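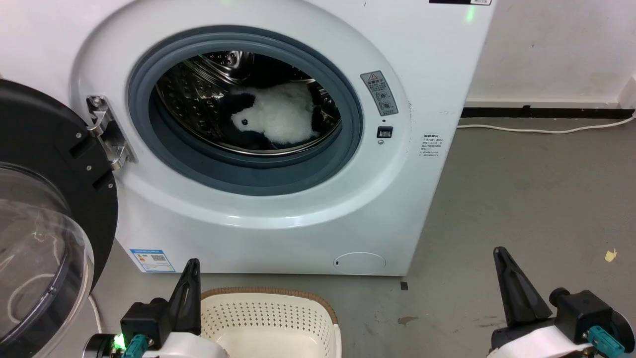
Chapter 7
Front-Loading Washers: Drum, Door and Gasket

7.1 Scope of the chapter

Chapter 6 dealt with detergents and water hardness. The present chapter covers the machine itself, limited to household washers that load from the front. Top-loading machines are treated in Chapter 8. Students should be able to name the parts around the door opening, explain how each one affects the wash, and select a program for items that are not ordinary clothing, including cushions, bath mats and stuffed toys.

7.2 The drum

The drum turns on a horizontal or slightly tilted axis inside a fixed outer tub. Water enters the tub and reaches the load through small holes in the drum wall. During the spin, the same holes let water leave. Stainless steel is the usual drum material in current machines.

Raised ridges on the inner wall are called lifters. As the drum turns at wash speed, the lifters carry the load up one side and release it near the top. The fall produces most of the mechanical action. If the drum is packed full, the load cannot fall and soil removal drops sharply. If it holds a single item, that item may settle against one side during the spin and put the drum out of balance. Many control units respond by stopping, redistributing the load and trying again at a lower speed.

7.3 The door and gasket

The door consists of a ring-shaped frame, a molded bowl and a hinge. The bowl projects into the opening when the door is closed and directs the load back into the drum. The gasket, also called the bellows, is a flexible rubber ring joining the cabinet to the tub. It seals against the bowl and absorbs the movement of the tub during the spin.

Lint, hair and coins collect in the lower fold of the gasket. Wipe the fold after the last load of the day and leave the door ajar. Hard-water deposits on the bowl are removed with a mild acid cleaner applied to a cloth.

7.4 Stuffed toys

Read the care label first. Toys with sound units, batteries or glued parts are not machine washed. For the remainder:

Check seams and eyes; repair before washing.
Place the toy in a closed mesh bag.
Add two light towels to balance the drum.
Select a delicate program at 86 °F or below, spin limited to 500 rpm.
Air dry, turning the toy every few hours.

Toys with both white and dark fur are washed cold and removed promptly to limit color transfer. Thick filling holds water long after the surface feels dry.

Key terms: bellows, lifter, outer tub, out-of-balance load

Rirkby Household Technology Series | Copyright Ashworth Educational | Page 89 | Back to top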